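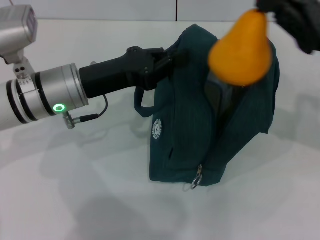
*A dark teal tote on a white tabletop, its handle strap hanging to one side.*

AKVILLE, September 20, 2024 — If you have a drawer full of shirts you can't wear and can't throw out, the Dallby Sewing Room would love to see you. The community workshop on the ground floor of the old Dallby school building has opened its fall season of bag-making evenings, and the first one filled up so fast that extra chairs had to be carried down from upstairs!

The idea is simple. You bring fabric from home, anything from a worn-out skirt to curtains that no longer fit a window, and you go home with a soft tote you can carry groceries, library books or a swimsuit and towel in. Machines, thread and scissors are there for everyone to use, and there is no charge for the evening.

Irja Suominen, who started the sewing room and still teaches most of the classes, says she has never seen this much interest in one project.

"People come in saying they can't sew a straight line, and two hours later they're picking out fabric for a second bag," Suominen said. "I love that part. They hold it up, they put it on their shoulder, they go show it to the person at the next table."

Her pattern is an unlined bag with a wide top and loop handles, cut so that it folds flat and fits in a coat pocket. She is fond of fabric with a little texture to it, ribbed or finely striped, and says darker greens and blues have been the favorites so far. A bag like that will slouch when it's empty, and she likes it that way. Anyone who wants a stiffer one can add a layer of canvas in the base, and she keeps a box of scraps for just that.

The handles get the most attention in class. Suominen has everyone fold each strap twice, press it, and stitch down both long sides before it goes anywhere near the bag. The ends are then sewn in with a square and a cross. She tugs on every single one before it leaves the room, and a few have been sent back to the machine (with a smile).

Kianoush Bakhtiari came to his first evening in the spring to get help with a broken zipper and now runs the cutting table. He has made bags for his sister, both of his neighbors and his son's teacher, and he brought along a stack of upholstery remnants from the Shirazi fabric store on Torovia Street, which has been setting aside its roll ends for the group.

"You get pieces that are too small for a chair and just right for a bag," Bakhtiari said. "Some of them are gorgeous. There was a piece of dark red velvet last time and three people wanted it, so we cut it up and everybody got a pocket."

Since the sewing room opened, people there have finished 2,109 bags. Plenty have gone to the makers' own kitchens and hallways, and many others have been handed out at the Akville food shelf, where shoppers can take one to keep. The food shelf has asked for more before the holidays, especially in a size that holds a gallon of milk and a loaf of bread side by side.

There is room for 21 people at each evening. Beginners are very welcome, and so are children over nine if an adult sews with them. It takes a beginner more than 45 minutes to pin and cut, so Suominen asks that people come on time, with fabric already washed and ironed. A piece 35 inches long is plenty for the bag and both handles.

Sign-up sheets for the rest of September are on the board inside the Dallby entrance, and names can also be left at the counter at Shirazi. Donated fabric can be dropped off in the same hallway. Cotton, linen and corduroy are all wanted, and right now so is strong thread in any color, because the green has run out.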